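# Workshop members build a hand-held gripper, one bottle at a time

A small group at the Stomport shared workshop has spent the spring building a hand-held gripper, a two-fingered tool that a person carries around and uses to pick things up while a camera records the work. The recordings are meant to teach a robot arm the same movements later. The arm itself is still in pieces on a shelf at Pramila Pal's home.

Pal, a retired sewing machine mechanic, started the project in her garage last year and brought it to Stomport when she ran out of bench space. She was joined in April by Jyoti Negi, who teaches evening drafting classes and drew most of the current parts. They call the tool Cistell.

The tool is now on its third set of fingers. The first set was stiff and cracked at the base. The second set bent too easily and let go of anything heavier than a roll of tape. The current fingers are ribbed, printed in a softer plastic and fixed between two angled plates. Negi said the spacing of the ribs took the most time to settle.

"We printed 38 fingers before we had a pair we both liked," she said. "Some of them were fine and I just changed my mind."

The group has drawn up a list of 20 household objects the gripper should be able to pick up, hold upright and put down. Bottles are near the top of the list. Clear plastic is hard for the camera to make out, and a thin bottle wall gives way if the fingers close too far. Pal said a colored label helps, but she wants the tool to work on bare bottles too.

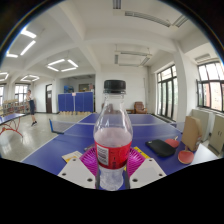 *The gripper holding a red-labeled bottle upright over one of the table tennis tables.*

Most of the handling is done on table tennis tables, which are a good height for standing work and give plenty of room to lay things out. The nets stay up. Reaching over one without touching it has become part of the routine, and a grab that brushes the net is recorded again.

So far the group has kept 218 recordings. Each one covers a single object, from the approach to the release, and Pal writes the result in a notebook before the next one starts. A recording is thrown out if the object tips over or if the person holding the tool stops partway through. She does the sorting at home in the evening.

The parts have cost little. The plates and fingers are printed on the workshop's own machine, and the screws came from a mixed box that Pal already had. The biggest expense was the motor planned for the arm, bought used from Athumani, a repair shop that also cut two metal brackets for the base. Members pay for their own printing material by weight.

Not all of it has gone smoothly. The trigger on the handle sticks after long sessions, and Negi has redrawn it twice. The tool is also heavier at the front than either of them would like - after 10 minutes, most people want to put it down. A lighter pair of plates has been drawn but not yet printed.

Negi said the weight matters more than it might seem. When a person's wrist gets tired, the recordings start to show small dips and corrections, and the arm would learn those along with everything else. For now, people trade off often and the sessions are kept short.

The next step is to put together the arm and mount a matching pair of fingers on it. Pal has the base and the lower joint working on her kitchen table, where the arm can swing from side to side but can't lift anything yet. She plans to bring it in once the upper joint holds its position with the power on.

The drawings for the fingers and plates are available to any workshop member who wants to print a set. A smaller version is being tried by a second group at Trakthorpe, where the members want it for sorting screws and other small hardware. That group asked for narrower tips, and Negi sent them a revised drawing.

Members who would like to try the tool can sign up on the sheet by the printer. No experience is needed. Pal asks that people bring one object from home that isn't already on the list, preferably something with an awkward shape, and take it with them when they leave.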